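Review: The Brimura hand-held gripper kit, tried at the Gonomstead open day

15 June 2022

Gonomstead opened its workshop to visitors for one afternoon, and the main thing on show was the Brimura kit from Zirneck. The idea is simple. A person does household jobs while wearing or holding the gear, and the recordings are used to teach a robot arm the same jobs. I stayed for 2 hours and got a turn with it.

Setup

The kit comes in one hard case. Getting a new user ready took longer than I expected, mostly because of strap adjustments. The staff were patient and let people ask as many questions as they liked.

In use

The gripper is light enough for a short session, but my wrist was tired by the end of mine. The trigger has a long pull and you have to squeeze it all the way. Small, smooth things are hard. Boxes and cups are easy – I had those down after a few tries.

The marker cubes are the part I would change. They stick up, and I bumped one on a shelf twice. Each bump meant doing the task over.

The refrigerator station was the best of the day. It is a good test, with a door to deal with and not much room for your hands once it is open. The person working there held the gripper in the left hand and used the right, in a fingerless glove with its own cube, to get hold of a container inside.

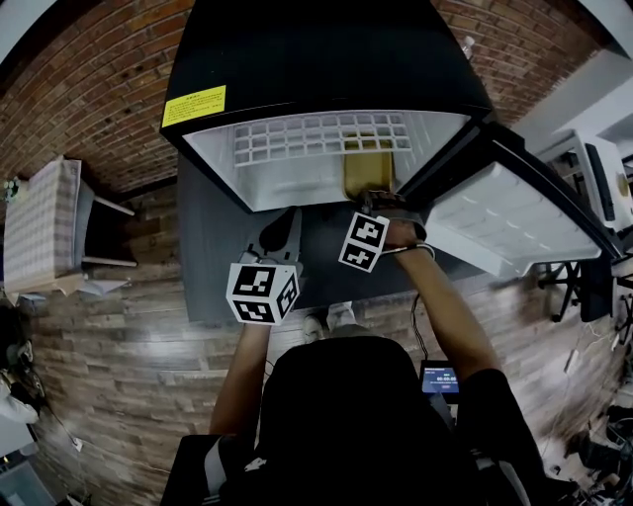
Price and verdict

Zirneck asks 3000 dollars for the full kit, and a spare gripper is 700. The warranty runs 36 months. The older Polat set, which I used in April, was more comfortable to hold but much slower to set up.

For a lab or a school program I would pick the Brimura. For one person working at home it costs too much, and I would wait to see if they bring out a version with smaller cubes.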